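Lestolum calibration and care kit: seven months on our fruit-picking cell

Posted 01/02/2023 by Beril Tatlı

We bought the Lestolum kit in July, the same week our gripper started landing a finger's width to the left of everything. Before that we re-zeroed the arm with a printed grid, a steel pointer and a lot of squinting. It worked, sort of, and it ate a morning every time.

The kit comes in a flat case: a touch probe that screws onto the wrist, a reference plate, a torque driver, two tubes of joint grease and a software license. I paid 190 for the set with the shorter probe. Soltel sells a longer one if you have to reach into deep bins, but I haven't missed it.

Setup is the part I love. You put the plate down, jog the probe close to the first mark, press go, and the arm touches off the rest by itself. The whole run takes 15 minutes, and at the end you get a plain table of errors for each joint instead of one mysterious score. Ours showed that joint four was doing nearly all the damage. Ferhat Çetinkaya put the torque driver on it and found two wrist bolts well under spec, so there was our finger's width!

After every calibration we do a check over real shapes before the cell goes back to work. A flat plate is kind to a robot. A basket with a tall handle is a much ruder test, and I'd suggest something like it to anyone running a picking setup - you learn very quickly whether your approach height is right.
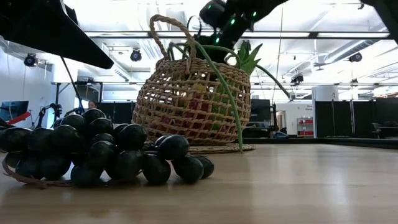

Gripper just above the rim of the basket, by the pineapple leaves. Grapes to the left.

We bring the gripper to a taught point over the rim, stop, and compare the position with the motion-capture reading. With the old grid method the two numbers argued constantly. Since the kit they agree closely enough that I've stopped writing the difference on the whiteboard.

The maintenance side is good too. The software counts gripper cycles and nags you at 4000 to clean the finger pads and check the wrist connector. You can change that figure, and I'd lower it for soft fruit, as juice gets into places you would not believe. We caught a worn pad at 2140 only because Ferhat likes to look.

Gripes? A few. The probe cable is stiff and wants to wrap itself around the wrist, so tie it back before the first move. The manual assumes a Priver controller, and on our older Alcantara one I had to enter the joint offsets by hand - not hard, but the sign convention is backwards and the note about it is buried in an appendix. The grease tubes are tiny. And please, Lestolum, put a proper latch on that case.

If you look after one arm and you do it yourself, I think you'll be as pleased as I am. For a big line with a service contract it's probably overkill. We run ours every second week now and after any knock to the wrist, and I still get a little kick out of watching it find the last mark.

Four and a half stars. The missing half is for the latch.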